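Automation and the Workplace
Unit 4 Handout: Folding Work at a Garment Returns Site

Reading for this unit: course pack, section on task analysis. Bring the completed worksheet to the seminar.

1. Background

The case for this unit is Ganholm, a garment returns site operated by Etside. Returned clothing is checked, folded, bagged and put back into stock. Before the change studied here, 32 people worked on the folding line across two shifts. In December the company began to place two-armed folding stations, supplied by Janjua, beside the existing manual tables. The written plan called for no dismissals during the first year.

Students should keep two questions apart. The first is what the machine does to a task. The second is what the employer does to a job. A job at Ganholm contained several tasks, and folding was the one most easily described in a work instruction.

2. The task

A folder at Ganholm picks up a garment, lays it flat, smooths it, brings in the sides and folds it to the size of the bag. Experienced workers do this with little conscious attention. They also notice stains, missing buttons and odd smells while their hands are moving. The work instruction listed the folds and left out the noticing.

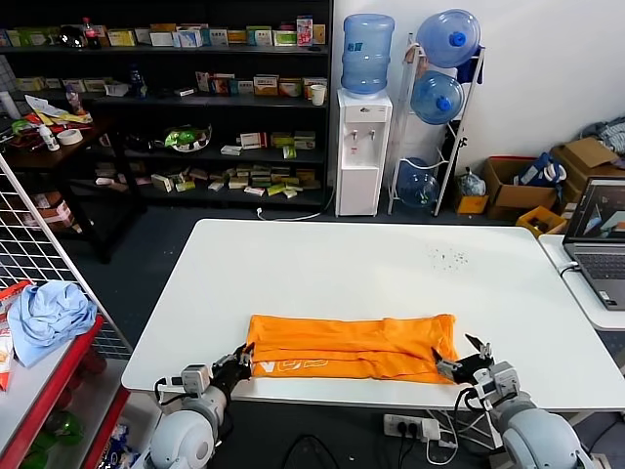 When folding moved to the stations, inspection had to be written down as a separate step and given to a named role, the station attendant. Each attendant looks after a pair of stations, clears stopped garments and decides whether an item is fit for sale. Soft fabric remains difficult for the equipment — a sleeve caught under a hem is enough to call the attendant over.

3. Effects on the people employed

Pay. Folders had been paid partly by the piece, with a bonus above 1,000 garments a week. The week before the change, the line average was 1,114. Attendants receive an hourly rate with no bonus, and the fastest folders lost income as a result.

Skill. Training for attendants takes 100 hours, using material prepared by Havach. Workers reported that the training covered the controls well and fabric judgment hardly at all.

Pace and contact. Manual tables faced each other, and conversation was normal. Attendants stand farther apart and walk more. Complaints of wrist pain fell, while complaints of tired feet rose.

4. For the seminar

Prepare a one-page answer to one of the following.

a. Which parts of the folder's job were missing from the work instruction, and who should have been asked about them?

b. Draft a pay rule for attendants that would be acceptable to a former piece-rate worker. State what it would cost the employer.

Worksheets are handed in at the start of the session.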